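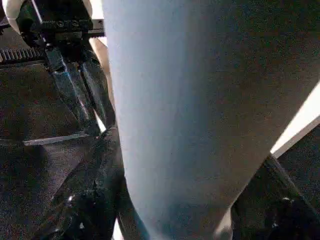 ## Call for participants: working group on gripper handling practice

Lundamau is seeking participants for a working group that will draft a handling standard for small parallel grippers used in shared workspaces. The group covers close-range grasping of smooth, unlabeled objects, gripper maintenance, and the records kept for each session. The draft will be published as Patano Part 2.

### Scope

Part 1 covers guarding and emergency stops and is not open for revision. Part 2 will set requirements for:

- approach speed and closing force near curved surfaces
- inspection of exposed racks, fasteners and finger tips
- placement of wrist cameras so that both finger tips stay in view during the approach
- clearance between the fingers and neighboring objects
- logging of failed, aborted and repeated grasps

Vacuum tools and grippers with more than two fingers are excluded.

### Background

The existing internal rules were written at the Pado site and are based on a log of 1,416 grasps. Review of that log found that operators used different definitions of a failed grasp. Some recorded a slip only if the object left the fingers. Others recorded any movement after closing. The two sets of entries cannot be compared, and the first task of the group is to agree on one definition.

A new log of 2,000 grasps will then be collected under the agreed definition. Participants will label a share of it independently, and differences will be settled at the monthly meeting.

### Who should apply

Applicants should operate, maintain or inspect robot arms as part of their regular work. Experience with written procedures is required. Programming skills are not. Applications from technicians and line operators are encouraged, as the current rules were drafted entirely by engineers.

Employees of gripper manufacturers may apply but will not vote on force limits.

### Time and payment

The work runs for two terms, starting in March. Expect one remote meeting per month and one site visit per term, alternating between Pado and the Romaniuk workshop. Site visits start at 8:30 a.m. Travel is reimbursed at cost. Labeling hours are paid at the Lundamau technician rate; meeting hours are not paid.

### How to apply

Send one page stating your current role, the equipment you work with, and one handling rule you would change, with the reason. Attach any written procedure you are free to share. Remove customer names first.

Address applications to Matvii Dmytriv, Standards Office, Lundamau. Applicants will be told the outcome in writing.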